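Clurnia Two-Arm Bench Kit: Grip Fault FAQ

Last updated in April. Applies to all kits running Workero control software, version 17 and later.
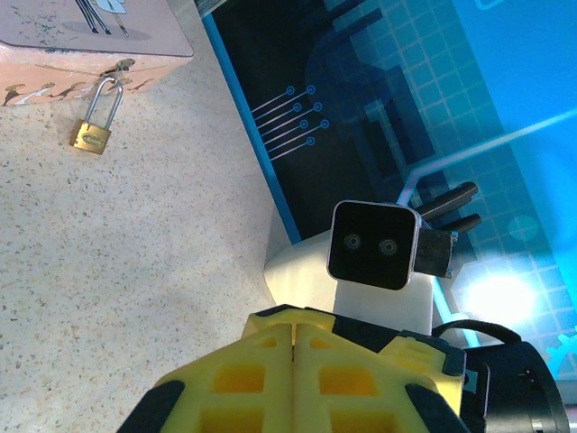

The grip fault is a problem in which one arm keeps closing its gripper after it should have stopped. It was first reported by a Kolleo training site and has since been reproduced on our own bench. It shows up most often in tasks with small, rigid metal parts, such as the brass padlock hanging from the hasp of the pink box, where the fingers have very little to give against. The questions below are the ones we get most often from sites.

What happens when the fault occurs?
The gripper closes on an object, reaches its force limit, and does not hold there. The motor keeps pulling current until the arm is stopped by hand or the thermal cutoff trips. On the status page you will see code 532. The arm joints may still respond normally, so do not take a moving arm as a sign that the gripper is fine.

Is it dangerous?
It can pinch hard enough to injure a finger. Keep your hands out of the gripper any time the kit is powered, including when the software says it is paused. A pause stops the joints but does not cut power to the gripper motor. Only the red stop button does that.

What should I do if I see code 532?
Press the red stop button. Wait until the status light goes out, then switch off the main supply. Do not pull the object out of the gripper while the supply is on. Once it is off, the fingers can be opened by turning the release screw on the motor housing. If the housing is too hot to touch, leave it alone for 18 minutes and check again.

Can I just restart the software?
No. A restart clears the code from the page but the force reading is still wrong. Several sites restarted two or three times in a row before calling us, and one of them lost a motor that way.

What causes it?
The force reading reaches the controller late. Each gripper sends its reading over the same cable that feeds the motor, and a worn cable drops part of the signal. The controller then uses the last good value, which is usually lower than the real one. Wear tends to start at the bend next to the motor, where the cable moves with every open and close.

How do I check the cable?
With the power off, run a finger along the full length of the cable and feel for flat spots or a split in the jacket. Check both ends for play in the plug. If the kit has logged more than 2000 grip cycles on one cable, replace it even if it looks good. The cycle count is under Maintenance in Workero.

Does it affect both arms?
It can affect either arm, but we have not seen it on both at once. If one arm faults, the other is not stopped automatically in version 17. It will finish its current move, and that has led to two collisions between the arms. Use the red button, which stops both.

Is there a fix?
There are two parts to it. Version 18 treats a late force reading as a fault and opens the gripper right away — it also stops the second arm. The replacement cable, made by Spahić, has a longer loop at the motor end. You need both. The update without the cable will give you a lot of false stops.

Can I keep using the kit until the parts arrive?
Yes, with soft objects only and the grip force set to Low. Take metal and glass items out of the task list. Do not leave the kit running unattended, even for a short break.

The camera calibration was off after a fault. Is that related?
Indirectly. A hard stop can shift a camera mount. Run the calibration routine for both arms after any 532, before you start the next task.

Who pays for the cable?
Clurnia does, for any kit still under the service plan. Send the serial number and the fault log through the support form. Old cables should be sent back in the same envelope the new one came in.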